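4. Oiling and caring for your Hudec worktop

Read this section before you use the worktop for the first time. It covers solid wood tops in the Hudec range, with or without a metal surround. For laminate tops, see section 6.

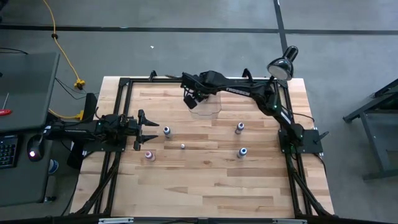

Solid wood takes in moisture from the air and gives it back again, so the top will grow and shrink slightly across its width through the year. Oil slows this down. It does not stop it, and the fixing slots under the top must be left free to move.

4.1 What you need

Worktop oil, food safe (Jallanance Clear or similar)
Sandpaper, 180 grit and 240 grit
Cork sanding block
Lint-free cotton cloths
Dust mask and thin gloves

4.2 Before the first coat

1. Leave the unwrapped top in the room where it will be used for at least two days.
2. Check both faces and all four edges for damage. Report any fault before oiling, as oiled tops cannot be exchanged.
3. Sand lightly with 180 grit, always along the grain. Repeat with 240 grit.
4. Vacuum the surface, then wipe it with a barely damp cloth and let it dry for an hour.

Note: Do not use wire wool on oak. Bits of steel left in the grain will turn black when they get wet.

4.3 Applying the oil

1. Stir the oil well. Do not shake the tin.
2. Pour a small amount on to a cloth and spread it thinly along the grain.
3. Wait 15 minutes. Wipe off all the oil that is still on the surface. Any left behind will go sticky and will have to be sanded away.
4. Oil the underside and the ends in the same way. The ends soak up more oil and may need a second wipe straight away.
5. Leave overnight.
6. Repeat until the top has had four coats in all. Sand by hand with 240 grit before the last coat only.

CAUTION: Oily cloths can catch fire on their own. Soak them in water and lay them flat outdoors to dry before you throw them away. Never leave them screwed up in a bin.

Keep the top clear for two days after the last coat, and keep water off it for a week.

4.4 Day-to-day care

Wipe up spills as they happen — tea, red wine and vinegar are the worst for marking. Clean with warm water and a little washing-up liquid, then dry with a towel. Use a trivet under hot pans. Do not use bleach or scouring cream.

Re-oil when drops of water no longer bead on the surface. For most homes this means one coat every three months in the first year and two coats a year after that. October is a good time for one of them, before the heating goes on.

4.5 Removing marks

Light rings and scratches: sand with 240 grit, feathering out past the mark, then apply two thin coats of oil.

Dark stains near a sink: sand with 180 grit until the colour has gone, finish with 240 grit and apply three coats. Check the sealant too — water may be getting in from below.

Section revised 2020-12-23 by Yu-ting Ko.

Related items
Hudec fixing bracket set, part 413
Jallanance Clear worktop oil, part 107
Joltberg cork sanding block, part 133
Plillham end-grain sealer, part 508
Section 5: Cutting and joining solid tops
Section 6: Laminate tops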